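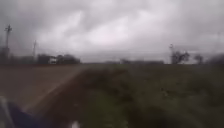

Verge beside the lane, overcast, grass long and uneven

Budget for a verge mowing robot?
Rima Abu Hammour
We look after the grass along a paved lane outside Tirkbridge and want to price a robot for next season. Mowing takes us 8 hours a week. What should go in the budget besides the machine?

Emlyn Gwilliam
Spare blades and a second battery. We got through 7 sets of blades by August. Ask for a demo on your own verge – the brown shoulder is where I'd test it.

Liv Aasen
Get 3 quotes. Trummer wanted 94 a month for service and Lidum put it in the price.

Horácio Meireles
just rent one first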